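Attitudes on Fairness at Work: Progress Report to the Fothergill Fund
Prepared by Clive Ellwood, 12/15/23
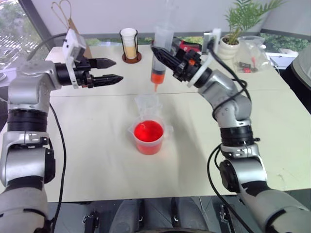
The survey is in the field, which is more than I could say in my last report. As agreed, we are asking adults in Drorkau and Evden whether they think they have been passed over for a job, a raise or a promotion on account of race, age or sex, and whether they think it happens to other people. Respondents so far are much surer about the first part.

Our target is 1,000 completed interviews. We have more than 30 percent of them, nearly all by phone. The online version went up in November and drew a lively response, most of it concerning the font.

Three questions have been reworded. The pilot version of question 3 asked if people felt "disadvantaged," and a good many took this as an invitation to discuss parking. It now says "treated unfairly by an employer," and the answers have become shorter.

Randora, who supply the phone sample, sent us the same Evden list twice under different names. They have replaced it at no charge and with no apology. Older men are still overrepresented, being the group most willing to pick up and least willing to hang up. We will weight for that.

Spending is within budget except for interviewer overtime. I would like to move the unused travel money across to cover it, and need your written approval before the evening calls resume. Draft tables will follow once the Drorkau interviews are finished.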